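Category: Course Materials > Home and Textile Care > Handouts

Handout 4. Folding knitted tops

Household Textile Care, evening course, Clandley Adult Learning Center
Prepared by Renji Tanabe, May 17, 2019

Last time we finished with drying, and several of you asked why a T-shirt which was dried well still looks bad after two days in the drawer. Today we speak about this. Please bring one short-sleeved T-shirt of your own to the practice hour, not a new one. A shirt that was already washed many times behaves differently from a shirt out of the shop, and it is the old ones that we must learn to fold.

4.1 Knitted cloth and woven cloth

A dress shirt is woven. Its threads cross each other at a right angle, and when you press a fold into it, the fold stays where you put it. A T-shirt is knitted. It is made of small loops, and loops can move. For this reason the T-shirt is comfortable to wear, and for the same reason its side edges do not like to be straight. You smooth one place and the fullness goes to another place.

In many cheaper T-shirts the body is a tube without side seams. After washing, the tube may turn a little, so the hem and the shoulders are not in line anymore. We call this twist, or spirality in the textbook (chapter 2). You cannot fold the twist away. Divide it equally between left and right, and accept that the hem will be slightly tilted.

4.2 The surface

Use a table that is flat, clean and higher than your hip. A bed is too soft, because the lower layer sinks and you cannot feel if it is wrinkled. In our room we use the white tables. On a light table a dark shirt is easy to see, but a pale green or pale gray one needs more attention, and there you should follow the shadows where the layers lie over each other.

4.3 The basic fold, step by step

Lay the shirt with the front down and the neck away from you. Pull gently at both shoulders, then at both corners of the hem. Do not pull in the middle of the hem, it will make a wave.

Smooth with the flat hand from the center to the sides. Two or three strokes are enough.

Fold one side inward, from the middle of the shoulder down to the hem. Turn the sleeve back so that it lies inside the new edge. Repeat with the other side. You now have a long strip with the neck at the top.

Bring the hem up to a little below the neckline, and then fold once more in half. Turn the package over. The neckline should be in the center.

For a shelf which is deep, you can stop earlier and make only one fold across. Some people prefer to begin from the top and bring the shoulders down over the body. This is also correct, and it is quicker with a large pile, but the sleeves must be controlled with care. A sleeve that was folded over without smoothing makes a thick flap in the middle of the package, and everything which is put on top will lean.

4.4 Common faults

The side edge is wavy. Usually the cloth was not smoothed before the first fold. Open the shirt and start again from the shoulders.
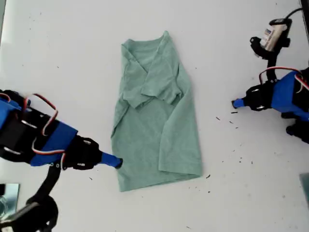

A diagonal crease runs to one corner of the hem. One corner was pulled harder than the other. Take both lower corners at the same time, between thumb and first finger, and lift them a little before you lay them down. The air goes out from under the cloth and the crease often disappears without any pressing.

The package is wider at the bottom. The two side folds are not parallel. A piece of cardboard, 44 cm long and as wide as your drawer section, helps at the beginning. Leave it at home when your hands know the width.

The neckline is stretched. Do not hang a wet T-shirt by the neck, and do not hold the rib when you shake it. The rib is the first part which becomes old.

4.5 Practice

Fold your shirt five times by the basic method. Then fold it two times from the top. Write down which one stands better when you put it upright in the Nimska box (the gray boxes, back shelf).

Reading for September group only: textbook, pages 17 to 46, without the section on wool.

Please return the cardboard pieces to the drawer under the ironing table.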